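Cork top for a worktable, quick version

By Catriona Rennie
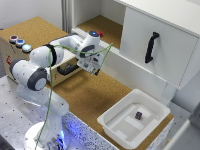
Right, cork. Quiet, kind to small parts, and you can peel it off when it's wrecked. An arvo's work if the sheet's been unrolled first. Mine wasn't. Leave it flat overnight, books on the corners.

You'll need: cork sheet, contact adhesive, sharp knife (new blade!), steel rule, roller or a rolling pin you don't love, 200 grit paper.

Sand the old top. Wipe it down, let it dry properly.

Cut the cork 5 mm oversize all round. Don't cut to size yet, it moves.

Glue both faces, thin coat. Wait till it's tacky, tin will say how long. Windows open.

Lay from one edge, dowels underneath, pull them out one at a time as you go. No second chances once it grabs. Roll from the centre out.

Trim the overhang next day, several light passes. One heavy pass tears it, ask me how I know. Soften the edge with the paper.

Same steps for a cabinet top, just take the drawer out befroe you start so glue doesn't run down the front.

Sealing: optional. Asanka uses Sodwood matte, two coats. I leave mine bare and vacuum it.

Colour will fade near a window. Fine by me.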